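Three weeks with the Bamel gripper kit

Posted Tue 14 May

I said last fall that I was done buying parts for the kitchen robot until it could reliably put a cup in the sink. That lasted until Flikari put their Bamel kit on sale. I've had it on the arm for three weeks now, and a few people have asked what I think of it, so I'm writing it all down in one place.

For anyone new, I have a small mobile base with one arm on it. I work on it evenings and weekends. It runs in my own kitchen and hallway. The old gripper was one I put together from spare parts in September, and it had a habit of twisting whenever it picked up something off center.

What you get

The kit comes as a wrist housing, two parallel fingers, a small camera that mounts at the wrist, the screws, and one cable. There is also a license for their control software, which is good for one machine. I paid 175 dollars on sale. The regular price is 200. Shipping was extra and took longer than the store page said, but the box was packed well and nothing was missing.

There is a printed guide. It's short and the drawings are small. Step 6 shows the camera bracket turned the wrong way around, and I put it on backward and had to take the housing apart again. The PDF on their site has the right drawing, so use that one.

Putting it on

Mounting took me one evening. The hole pattern didn't match my arm, and I had to order the adapter plate from Hondovside. It's a plain plate and it fit the first time. If your arm is on Flikari's supported list you can skip this. Mine isn't on the list, and they were clear about that before I ordered.

The software side was slower. It installed fine, but calibration failed the first couple of times with an error that just said "limit." I wrote to support and got an answer the next day from Javiera Troncoso, who told me to lower the closing force before running the routine and raise it again afterward. It worked. I asked her to put that in the guide and she said she would pass it on.

How it works in the kitchen

The part of the room I care most about is the sink end of the counter. It's the hardest spot in the house for the arm. The counter has a thick square edge, the cabinet doors under it are glossy, and there's a tiled wall right at the corner. My old setup bumped that edge all the time.

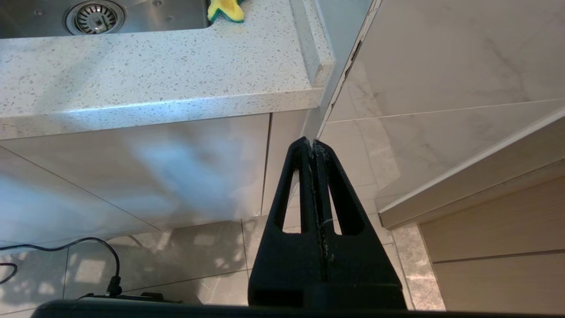
4 min read

The wrist camera is the best part of the kit. The fingers sit low in the middle of the view and there are long triangular cutouts in them, so you can see a bit of what's behind them. I didn't think that would matter, but I use it a lot when I'm driving by hand. Going in over the floor toward the counter corner, I get the counter edge and part of the sink in the same view, and I can line up from that without walking over to look.

Glare is a problem. The white doors and the counter both pick up light from the window, and the software's edge finder gets confused by the bright patches on the floor tiles. I get better results after the sun has moved. There is an exposure setting but it resets every time you restart, and I would like that fixed.

The finger seam collects dust. A pale line of it builds up right where the two fingers meet. A dry toothbrush takes it off. Flikari sells replacement pads, but I haven't needed them yet.

I logged 124 pickups over the three weeks, mostly sponges, cups and plastic lids. Sponges are easy. Cups are good if they're dry. Flat lids are still bad, and I don't think parallel fingers are ever going to be good at those. I dropped 3 cups, all in the first two days, before I got the force setting right.

Compared with the Salinas

I borrowed a Salinas gripper for a weekend last year. It closes faster and the software is nicer to look at. It's also heavier, and my arm sagged with it at full reach. The Bamel is light enough that I don't see that. If you have a stronger arm you might prefer the Salinas.

Would I buy it again

At the sale price, yes. At full price I'd probably wait for them to fix the exposure setting and the guide. The hardware is fine as it is.

Next I want to try the dish rack. I also need to sort out where the cables go along the floor, and I'll post about that when I've done it.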